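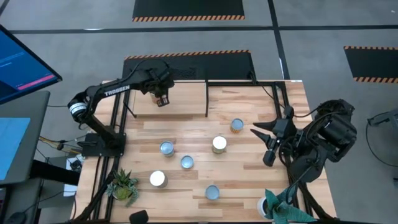
4. Loading the Helari can shelf

The leaflet that comes with the shelf says any can will fit. We doubt it. Try your own before you fill the whole thing.

1. Put the shelf at the back of a sturdy table, flat side up. Push down on each corner. If it rocks, fix that first.

2. Stand your cans in front of it with space between them. Mixed sizes are fine at this stage.

3. Start with the widest can. Lift it by the sides and lower it straight down onto the shelf. Don't slide it.

4. Add the rest one at a time, small ones last. Leave a finger's width between them.

Note: Pelthorpe sells a stick-on liner that is supposed to stop cans creeping. Ours did nothing we could notice in 50 days. Save your money.

Caution: The box claims a load of 60 pounds. It doesn't say how that was tested, and we would stay well under it. Never stack glass jars on cans.

5. If a can wobbles, check its base for dents. A dented base won't sit right on any shelf, whatever the leaflet promises.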